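Budar three-drawer cabinet, gray
Reviewed by Ro-un Han
Sep 18, 2019

I went looking for a small cabinet with drawers I could live with for years, and I am so happy with this one! I'd been going back and forth between the Budar and the Sesten (same sort of size, two drawers instead of three) and the third drawer won me over. I paid 165 for mine with delivery included, which felt fair for what you get.

First thing, the top. It's wide for such a compact piece, a warm taupe-gray with a bit of shine to it, and it goes with pretty much every wall color I've tried it against. There's plenty of space to put things down without everything ending up in a pile.
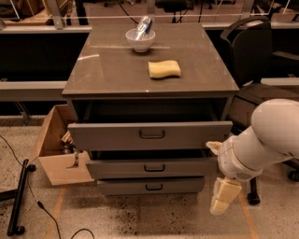
Cleaning is a breeze too. I made a coffee ring on mine the first weekend (of course I did) and a damp cloth took it right off. The shine does show dust in the afternoon, so if that sort of thing bugs you, you'll be wiping it down more than you would a matte one. I don't mind, it takes two seconds.

Assembly took me one evening with a screwdriver and a podcast. The instructions are mostly drawings, and step 12 is the one to slow down for, as it's easy to put the runners in the wrong way around. Ask me how I know! Once I'd turned them, all three drawers slid nicely.

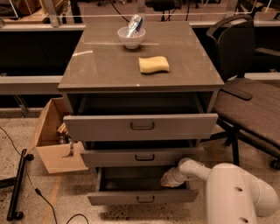
Storage is where I really fell for it. My old Niler nightstand had one shallow drawer and a shelf that collected junk, and this holds so much more. I keep chargers and pens up top, notebooks in the middle, and spare towels at the bottom. The handles are dark, curved pulls set at the center of each drawer, and they look great against the light gray. The lowest one is down near the floor, so you do have to bend for it, but I'm not in there every day.

My one real gripe is the smell when you first unpack it. Give it a couple of days with the drawers open and it goes. I'm already eyeing a second one for the hallway.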